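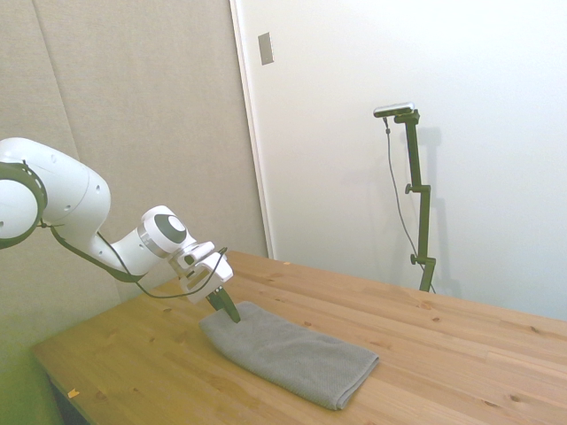 Grey towel folded lengthwise on a wooden table.

Folding and Storing Household Towels

Issued by the Endon Household Advice Service. Last reviewed 22 Oct 2024.

Kitchen and cleaning towels last longer, and are easier to find, when every member of the household folds them in the same way. The method set out below is suitable for plain rectangular towels of any size.

Before folding

Clear a table and wipe it down. Towels should be fully dry; a cloth put away damp will smell within a day or two. Shake each one out, lay it flat and smooth it from the middle towards the corners.

Folding into a strip

Bring the long edges together, then fold once more in the same direction to make a narrow strip. Thick cloths may need only one fold. Press along the strip with the flat of the hand and check that the corners meet.

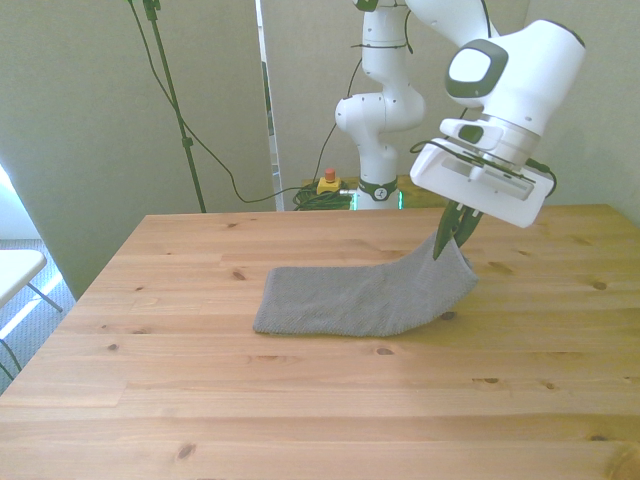

The strip can then be shortened. Take hold of one end, raise it clear of the table and carry it over towards the other — slowly, so that the layers stay together. Shelves in the Udar pattern are shallow, and towels kept on them should be folded a second time. For drawers, rolling from one end is also acceptable.

Storage

Stand folded towels upright in the drawer with the rounded fold facing up. Place clean towels at the back and take from the front, so that all are used in turn. Cloths kept for floors or bathrooms should have a separate shelf.

Washing

Microfibre towels should be washed without fabric softener, which coats the fibres and makes them less absorbent. Wash them apart from cotton, as they pick up lint. Do not iron.

Printed copies of this page are available from the Drekgate office.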